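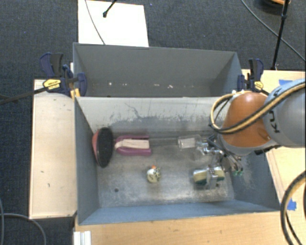 Do I need to be a member of the church to join the choir?
Anyone who enjoys singing is welcome, whether you have belonged to Landeg Chapel for years, came once at Christmas, or have never set foot in the building.

We are looking for new voices for our spring choir, and we would dearly love to hear from altos and basses in particular (though we have never yet turned away a soprano and don't plan to start!). You don't need to read music. Mared Bellis, our choir director, teaches most pieces by ear, a line at a time, and she is very patient with those of us who need to hear the tenor part again. And again.

Rehearsals run from 7 to 8 in the evening in the downstairs hall on Clelley Street, with coffee afterward for whoever wants to stay and talk - most of us do. We sing at the morning service twice a month, and in April we'll be joining our friends from Prestesow Fellowship for an evening of hymns and spirituals, with nearly 30 singers between the 2 congregations.

We are also hoping to find a pianist who can cover while Iddrisu Eshun is away visiting family. It is a small paid position, and you would be playing from a hymnal along with a few simple anthems. Iddrisu is happy to sit down with you beforehand and go over the music.

If you need a ride from the Dundico side of town, please tell us, as several of our singers drive in that way. Call the church office or just come to a rehearsal and sit in the back until you feel like moving up.

14 shares | 3 comments

This site uses cookies. By continuing to browse you agree to our use of cookies. Accept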